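I've been rewriting the grasp planner again. I know, I know, I said in December it was finished and I'd be leaving it alone. But then Yeison Bermúdez had a look at my logs and asked, very politely, why the gripper always closes at the same angle whatever it's reaching for. Good question! I had hard-coded it while chasing another bug and then forgotten all about it.

So the new version takes the outline from the wrist camera, fits a long axis to it and turns the fingers to close across the short side. Lovely for anything stretched out. Anything roundish gives it the wobbles – the axis flips from one update to the next and the wrist can't make up its mind. I've been trying it on pastry shapes, long ones and round ones, with the tray sitting at whatever angle I happened to put it down.

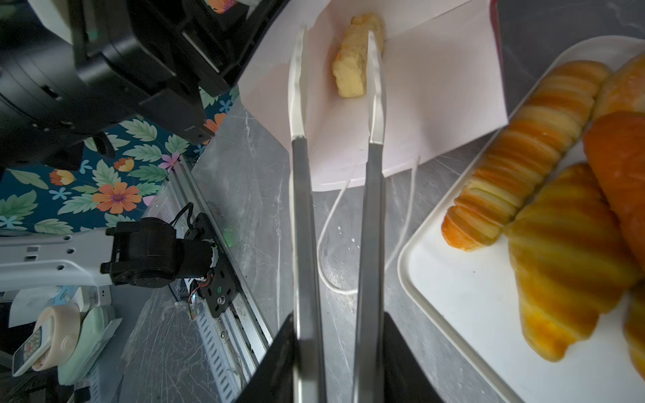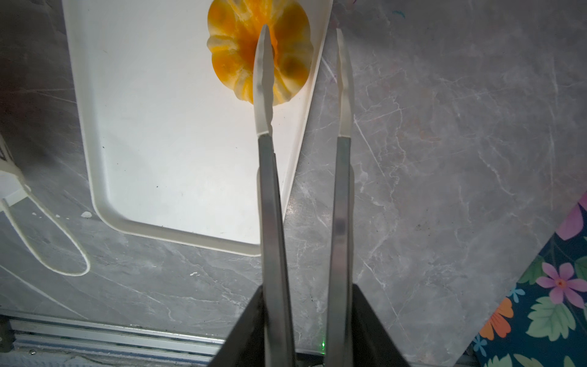
My fix for the flipping is a bit crude. If the two axes come out nearly the same length, the planner keeps whatever angle the wrist already has and just goes in. Nidia Paucar reckons I should score a spread of angles properly and pick the best, and she's probably right, but I tried 300 of them per update and the loop crawled. With 20 it keeps up fine, so that's what is in the branch now (it's called corkberg, don't ask).

Still on the list: the finger tips hide part of whatever they're reaching for, so the outline shrinks just when I need it most. At the moment I freeze the estimate for the last bit of the approach, which works until something gets nudged. I've also got 13 failing tests, over half of them from me renaming one function. Those are for tonight, after tea.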